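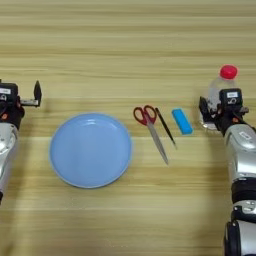

How far apart should things sit on the table before you start packing?
A hand's width is plenty. You want to be able to pick up one item without nudging the one next to it.

Section 4 — Laying out the table

Applies to the Gidey starter kit and the larger Fernen kit. Read section 3 first if the table isn't level yet.

1. Wipe the table. Dry it too. Water under a plate makes it slide.

2. Clear off anything that's not on your kit card. Phones, keys, mugs, all of it.

3. Lay things out in one loose row across the middle, not up against the edge. Doesn't have to be straight.

4. Plate goes down first, rim up. It takes the most room so everthing else works around it. Plastic plates only — the china ones stay in the box until section 6.

5. Scissors next. Closed, flat, blades pointing away from whoever is reaching. Never on top of the plate.

CAUTION: Scissors with long blades can catch a sleeve. Roll sleeves up. Don't pass them hand to hand, put them down and let the other person pick them up.

6. Bottle. Check the cap is screwed down tight, then stand it upright. If it wobbles, move it over a bit and try again.

Note: bottles go in the kit empty. A full one is too heavy for the tray insert. Tray limit is 200 g per slot.

7. Small stuff last. Anything that rolls goes against the stop strip (part 164).

8. Check the row against the card, left to right. Missing something? Look in the lid pocket first, then the outer sleeve.

If the table is too short

Use two rows. Tall things in back, flat things in front. Leave a gap of 63 mm or more between rows, same as the width of the stop strip, so just lay the strip down and use that.

Packing away

Reverse order. Small stuff, bottle, scissors, plate. Scissors go in the sleeve point first — push until the loops touch the edge.

CAUTION: Do not stack a plate on top of open scissors. Scratches the plate and bends the sleeve.

Spare parts: quote kit number 1662 when ordering caps or sleeves from Rellelach. Old caps do not fit the new bottles.

Steps 5 and 6 swapped by F. Marquez, 2 December 2023. Older printed copys have the bottle first, either order is fine.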